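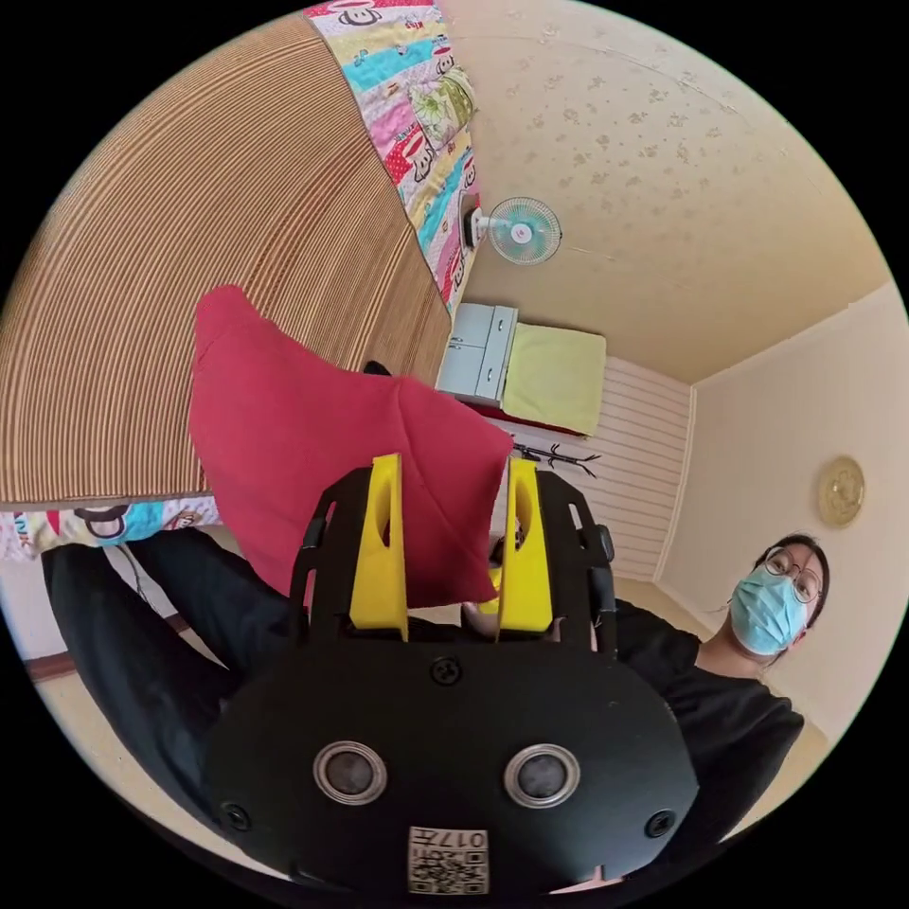 Category: Home textiles

Floor cushion

A floor cushion is a soft, usually square pillow used for sitting or lounging close to the ground, often on a woven straw mat. It is a wonderfully flexible piece of bedding! Plain red covers are a lasting favorite, and they look especially cheerful next to a striped mat or a patchwork quilt (cartoon prints included). Soft fillings crumple easily, so a cushion is shaken and plumped by its corners before it goes back on the mat.

See also: Straw mat, Patchwork quilt, Bolster

Last edited 17 November 2020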